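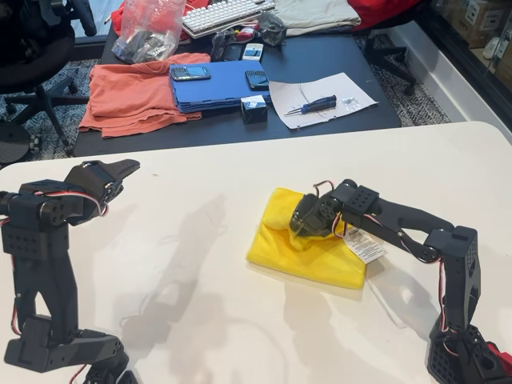 Right arm on the yellow cloth, left arm open and waiting.

September, 4:10 pm. Back on the folding policy with Birdie. We cut the Pritby set from 3,000 demos to 2,569 by tossing every one where the operator paused mid-grasp, then retrained from scratch - same seed, same learning rate. Grasps look way less twitchy to me! Loss flattens out near step 2,000, so I'm stopping there from now on. The handoff to the left arm is still bad, it closes too early. Kenneth thinks the action chunks are too long. Trying 4 next, old checkpoint is saved under Fluseck.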